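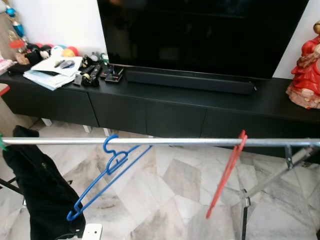

홈 | 작업 노트 | 음원 목록 | 장비 | 연락

릴 테이프 옮기기: 마테불라 무도 악단 녹음, 6번 릴

2024년 6월 22일
작성: 욜란디 즈와네 (Yolandi Zwane)

오전에는 6번 릴의 B면을 다시 걸었다. 지난번 전송본은 재생 헤드의 각도가 맞지 않아서 높은 소리가 흐리게 들렸다. 이번에는 드라이버로 아지무스를 조금씩 돌리면서 좌우 신호를 모노로 합쳐 들었다. 콘서티나의 숨 빠지는 소리가 가장 또렷한 자리에서 멈추었다. 나사 위치는 유성펜으로 표시했으니, 다른 분이 돌리시기 전에 저에게 말씀해 주세요.

출력 쪽은 600옴 단자로 연결했다. 마르티누스 야콥스 씨의 메모에는 다른 단자를 쓰라고 되어 있는데, 그 단자에서는 저음이 부풀어서 더블베이스와 큰북을 구별하기 어려웠다. 메모가 어느 녹음기에 대한 것인지 물어볼 것.

200Hz 아래에서 느린 울렁임이 남아 있다. 처음에는 캡스턴 문제라고 생각했다. 그러나 같은 기계에서 5번 릴은 조용하다. 그러면 원래 녹음할 때 들어간 것일 가능성이 크다. 필터는 걸지 않고 그대로 저장했다. 보존용 파일에는 손을 대지 않는다는 것이 우리의 규칙이고, 듣기용 파일에서만 나중에 줄이면 된다.

곡 제목이 아직 문제다. 상자 뒷면에는 "왈츠, 빠른 것"이라고만 적혀 있다. 그런데 세 번째 곡은 왈츠가 아니다. 네 박자이고, 기타가 둘째 박과 넷째 박을 짧게 끊는다. 노쿠툴라 모타웅 씨는 이것을 들려 드렸더니 후렴의 멜로디가 교회 노래에서 온 것 같다고 하셨다. 나는 그 노래를 모르기 때문에 판단을 보류한다. 목록에는 "제목 미상, 4/4"로 써 두었다.

아래는 봄에 수첩에 쓴 것을 옮긴 것이다. 맞춤법만 고쳤다.

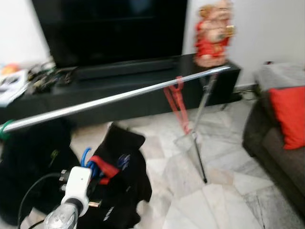
스툰홀름(Sturnholm), 5월 — 샤메인 음템부 씨와 대화. 음템부 씨의 삼촌이 악단에서 밴조를 치셨다고 한다. 악단은 처음에 밴조가 있었고, 기타는 나중에 들어왔다. 언제인지는 기억이 확실하지 않다. 다만 데리소프(Derirthorpe)의 무도장에서 연주할 때는 벌써 기타였다고 한다. 스피커가 하나밖에 없어서 노래하는 사람과 기타가 같이 썼고, 콘서티나는 마이크 없이 앞에 섰다.

이 말이 맞으면 6번 릴의 소리 배치가 설명된다. 노래와 기타가 같은 방향에서 조금 찌그러져 들리고, 콘서티나만 깨끗하다. 나는 지금까지 이것을 녹음한 사람의 실수로 생각했다.

음템부 씨는 "빠른 왈츠"라는 말에 웃으셨다. 손님들이 왈츠를 신청하면 악단이 한 절만 세 박자로 하고, 그다음에는 자기들이 좋아하는 박자로 바꾸었다고 한다. 그래서 상자에 왈츠라고 썼을 수도 있다. (확인할 것: 세 번째 곡 앞부분이 잘렸는지?)
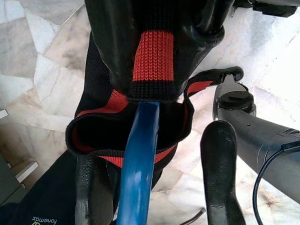
수첩의 질문에 대한 답을 오늘 오후에 찾아보았다. 세 번째 곡 바로 앞에 이음매가 있다. 스플라이싱 테이프가 누렇게 되었고 접착제가 옆으로 조금 나왔다. 이음매 앞의 소리는 박수가 끝나는 부분이고, 뒤는 이미 노래가 시작된 다음이다. 그러므로 앞부분이 잘렸다는 것은 맞다. 잘린 것이 세 박자였는지는 이 릴만으로는 말할 수 없다.

이음매는 접착제를 닦고 새로 붙였다. 한 번 더 재생했을 때 걸리는 소리는 없었다. 떼어 낸 조각은 봉투에 넣어 릴 상자 안에 두었다.

조제 치점 씨에게 플레킬포트(Plekilport) 방송실의 사본에 대해서 편지를 썼다. 그쪽 목록에 같은 악단의 릴이 하나 있고, 길이가 700피트로 되어 있다. 우리 것은 그보다 짧다. 같은 저녁의 녹음이라면 잘린 부분이 거기 있을지도 모른다. 답장이 올 때까지 곡 해설은 쓰지 않기로 한다.

속도에 대한 메모: 콘서티나의 음이 기준보다 반음 가까이 높다. 악기가 원래 그런 것인지, 녹음기가 느리게 돌았던 것인지 모른다. 5번 릴에도 같은 연주자가 나오니까 두 릴을 나란히 놓고 비교하면 된다. 속도는 아직 고치지 않았다.

남은 일
- 7번 릴 상자의 글씨를 모타웅 씨께 보여 드리기
- 헤드 청소용 면봉 주문
- 듣기용 파일 이름에서 띄어쓰기 빼기
- 야콥스 씨에게 출력 단자에 대해 묻기

관련 노트
5번 릴: 콘서티나 독주와 박수 소리
밴조에서 기타로: 악단 편성에 대한 메모
오래된 이음매를 떼는 방법
데리소프 무도장 포스터 옮겨 적기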